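Manipulation and Handling > General > Can machines do household or shop-floor chores yet?

gantry_ott
We assemble small control boxes at the Prirnden site and I have been asked whether the bench reset at shift change can be automated. Bench reset means pens back in the cup, tape back on the peg, scrap in the bin, surface clear. A person does it in 3 minutes. I told management it was not ready. They pointed me at a video of an arm folding towels. Who is right?

lowbacklash
You are. A video shows you one run. Ask for the failure count and the time per object, and ask who put the objects back between takes.

Fixed pick and place with known parts in known trays has been solved for decades. A bench at shift change is unknown parts in unknown poses, and half of them are things somebody left there by accident. That is a different problem.

mkv_tooling
I disagree with "not ready" as a blanket statement. We ran a learned policy on a two-finger gripper at Clorau in March. 684 attempts on desk items, mostly pens, markers and small containers. Pens lying on a clear surface were good enough that I would leave the thing running while I got coffee. Containers were worse. Transparent items were bad.

lowbacklash
"Good enough" is not a number.

mkv_tooling
Fine. We budgeted for 100 misses and used all of them before the end of the run, most on clear plastic. A miss is a failed grasp or a drop before release. I did not count slow ones.

gantry_ott
What was the cycle time? I have 300 seconds between shifts and the bench has to be clear at the end of it, including whatever the arm knocks over.

mkv_tooling
You would not make it with one arm if the bench is full. With the surface half clear, maybe. The motion is quick enough. Most of the time goes into re-grasps and waiting for a new plan.

pallet_nine
Household person here, no factory. My interest is the kitchen table after the kids have done homework. I do not care about 300 seconds. If it takes an hour while I am out of the house, that is fine with me. Everyone quotes cycle time as if it were the only spec.

lowbacklash
For a home the spec is unattended failure. Slow is acceptable. A cup on the floor is not, and a machine that stops and waits for help after the second pen has saved you nothing.

pallet_nine
Agreed on the cup. I disagree on stopping. If it does half the table and quits safely, that is half a table I do not have to do.

feeler_gauge
The Dijkstra gripper notes are worth reading before anyone buys an arm. Short version: parallel fingers with flat faces will hold a pen across the barrel but have little tolerance for yaw error, and a thin round object rolls if one finger arrives early. Soft pads help. Pads also wear, and then your calibration drifts.

A rounded or uneven cup is awkward for another reason. The contact patch is small and glaze is slick, so people turn up the force, and then the cup gets chipped. Grasping by the rim works if the opening fits the stroke and nothing is standing in it.

mkv_tooling
Our rim grasps were fine. Approach height was the issue.

feeler_gauge
With one cup model or several?

mkv_tooling
One. Point taken.

feeler_gauge
Two from a desk bench, same place, hand-held gripper with dark green fingers. The second has the clear pen, the cup and an orange highlighter on the table.

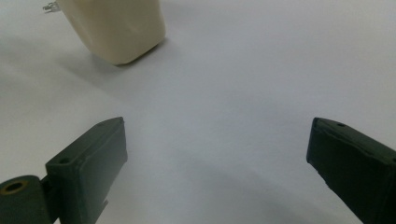
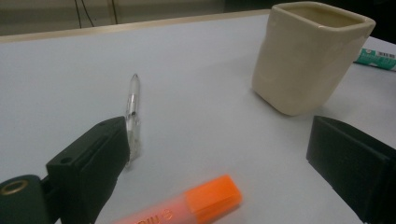

My position is that depth sensing on clear plastic decides this before the gripper matters. If the sensor returns the tabletop where the barrel should be, the fingers close at the wrong height and you log a miss that looks like a control error. Check the depth map first. Cross-polarized lighting got us part of the way at Fenadau. Switching to opaque pens got us the rest, and it cost less.

lowbacklash
So the answer to "can it clear the bench" is "yes, if you change what is on the bench."

feeler_gauge
That is how most automation gets installed.

gantry_ott
I can specify the pens. I cannot specify what people leave behind. I am going to propose a trial on one bench with opaque items only, and the operator does the remainder. I will post the miss count, with slow ones listed separately.

mkv_tooling
Log the re-grasps too. I wish we had.

Last updated: November 4, 2019

Related threads
Finger pad materials for two-finger grippers
Depth sensors and transparent parts
Towel folding: what the videos leave out
Cheap fixtures for mixed small parts

Contact | Terms | Copyright 2019 | Back to top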